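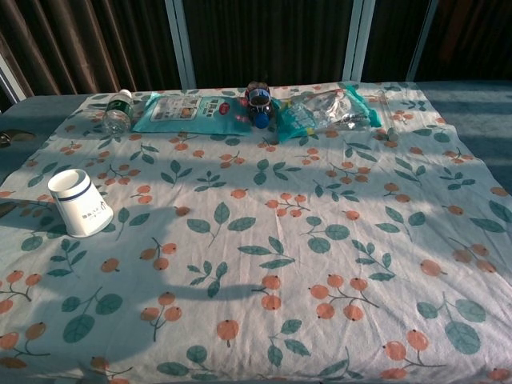
Table 3, rubbish sorting set, as found at walk-through. Berry cloth fitted.

PRE-SESSION CHECKLIST – DEMONSTRATION COLLECTION
Site: Drornavport, front room
Task family: clear the table, mixed litter
Checked by: Celina Duda
Countersigned: Edmund Wasilewska

1. Cloth laid and secured
Not passed. Wrinkled through the middle and short of the table on both sides. Clip it or swap it. Kazimiera G. says wrinkles are "good variety". Variety goes in the plan, Kazimiera.

2. Lighting even across work area
Not passed. Sun band over the far half, big soft shadow over the near left. The plan lists sun as a condition, so it can stay if the episodes are tagged for it. Last September we got 244 episodes tagged "overcast" by someone with a great deal of optimism.

3. Objects match the set card
Passed, with comment. Water bottle, teal snack bag, dark bottle with the blue cap, crumpled clear bag, paper cup. Small clear bit past the crumpled bag, right side: cap or scrap, couldn't tell. Add it to the card or bin it.

4. Start positions varied
Marginal. Cup is out on its own, everything else is lined up along the far side like a bus queue. Reshuffle every 17 episodes, and shuffle properly – sliding the cup over a bit doesn't count.

5. Bottles empty, caps on
Caps on. Pick each one up and check for dregs before you start. Sastari can send the cleaning bill to someone else this time.

6. Surface clear of non-task items
Not passed. Dark shiny thing at the far left, on the bare table. Move it.

7. Curtains set and noted on sheet
Setting not noted. Write it down.

8. Emergency stop tested, walkway clear
Passed, 8:40 am.

Outcome: hold until 1, 2, 6 and 7 are fixed, then run 40 episodes and call Edmund over before starting the next block.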